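Coasters for Company

My grandmother owned six mugs and not one coaster, and her kitchen table had more rings on it than a bathtub. So when she sold the house in Laltanlow and the mugs came to me, I made a promise to the table I'd just bought (I was still paying it off to Deschamps Furniture at the time) that nothing hot would ever touch it bare.

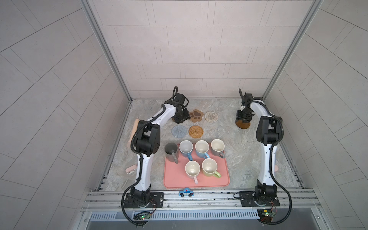
Sanaa Morsy

It was January when the box came. I had the apartment over the hardware store then, number 305, with a radiator that knocked all night and a view of the Sostico sign, which was missing its second S. I set the box on the floor and sat down next to it in my coat. Teta had wrapped every mug in a page of the Flirenden Courier, and of course I read all the pages first. Somebody was selling a rowboat. Somebody had lost a parrot. By the time I got to the mugs it was dark out.

They didn't match. They never had. She bought them one at a time, whenever somebody new started turning up regularly for tea, and from then on that mug was theirs and God help you if you drank from it. My uncle had one, and the neighbor with the hip, and my cousin Dina's first husband (that one got reassigned, fast). Mine had a chip on the handle that I'd put there at nine years old and blamed on the cat.

So I called her to say they'd made it in one piece.

"Who are you giving them to?" she said.

"Nobody, Teta. They're mine. You gave them to me."

"You can't drink from six mugs."

"I can drink from one and wash it."

She made the noise she makes. Then she asked how many people I knew in the building and I said plenty, and she asked their names, and I told her the radiator was leaking and I had to go.

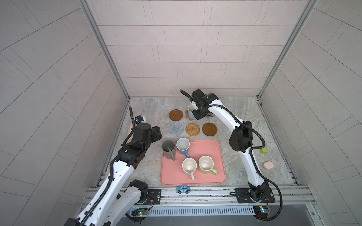

The thing about my grandmother is she doesn't let go of a question, she just sets it down and picks it up again on Sunday. Every Sunday for two months. Who's drinking from the mugs? Did you ask the lady downstairs? What about work, is there no one at work who likes tea? I started lying to her a little. I told her the woman across the hall had been over, and I gave this woman a sore throat and a son in the Navy, and then I had to remember the son.

Meanwhile I bought coasters! I couldn't tell you why that was the part I could do. I got a woven one at the flea market, then a wooden one, and one shaped like a paw from a pet store I'd only gone into to get out of the rain. I'd lay them out on the table in the evening and put a mug on each, and then move them, because the blue looked wrong on the orange, or it looked fine but I wanted it nearer the window. It took a good hour sometimes. Then I'd put them all back on the tray and eat my soup standing up at the counter.

One night I was doing this with the door propped open, because the radiator had finally gone from knocking to boiling and I couldn't breathe in there, and the woman from across the hall stopped with her groceries.

"Are you having people over?" she asked.

And I said yes. It just came out.

"Oh, nice," she said. "When?"

"Saturday," I said, and then, since I was already in it up to the neck, "You should come. Do you have a son in the Navy?"

She looked at me for a while. She had a daughter, she said, in dental school.

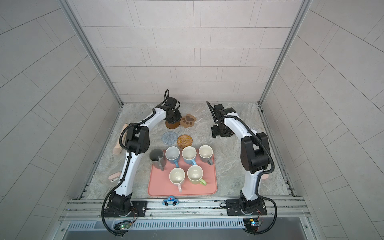 Saturday

I cleaned the oven, which no guest has ever looked inside. I bought a cake and then worried about it and made a second cake. The woman across the hall was named Ruth, and she'd asked the man from 510, and he'd asked if he could bring his brother, and I said sure, bring him, like a person who says that all the time.

Then there was the matter of who got which. I stood over that table from noon on. Ruth seemed like a blue to me, but a blue on the brown wood or a blue on the knitted one? I gave the brother the gray and took it away again. I hadn't even met him.

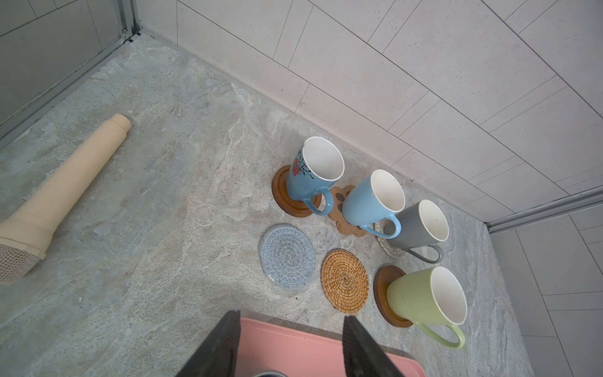 At ten to four I called Teta.

"I don't know whose is whose," I said.

"How would you know? They haven't sat down yet." I could hear her television going. "Put the water on, habibti. Let them reach."

So I put the water on. Ruth came first, with a lemon loaf, making it three cakes for four people, and she went straight past every mug I'd picked for her and took mine, the one with the chip.

I opened my mouth. Then I asked her if she took sugar.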